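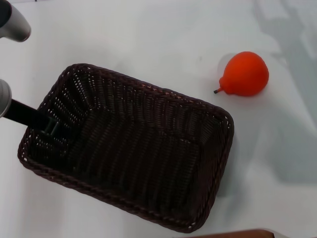
A Sunday at the Jalloswood Book Fair

I went to Jalloswood on 11/17/19 meaning to stay an hour and came home after dark with a bag of paperbacks I have no shelf for. What a good day out!

The fair fills both floors of the old grain exchange, with 40 tables downstairs and the readings up top. I started with the small presses, because they sell out first (last April in Trinthorpe I dithered over a poetry collection and lost it). Rekwood had their whole humor list out, and I spent far too long reading the first pages of things standing up.

The best part was the noon reading. Oriana Ulloa read from Samuel, her novel about a piano tuner who lies to his customers about how their pianos sound, and she is so funny out loud -- she lets the pauses go on just long enough to make you nervous. I had read the first chapter at home and thought it was sad. Now I have to go back and start over.

After that came a panel on reviewing, with Dennis Ogola and Malsha Bhuiyan. Dennis thinks a reviewer should finish every book, no matter what. Malsha gives a book 10 pages and then feels free to walk away, though she won't write about it if she does. They went at it for almost 40 minutes and I changed sides twice. Somebody behind me asked about star ratings and both of them groaned.

Upstairs at the back, Mirta Maldonado was binding little blank notebooks by hand and letting people try the stitching. Mine is crooked and I love it.

A few practical things. Entry is $5, and kids get in free. The stairs are steep, but there's an elevator by the coat check. The coffee line is long before the readings and short during them. Bring cash for the used tables, and a sturdier bag than I did -- one of my handles gave out halfway to the train.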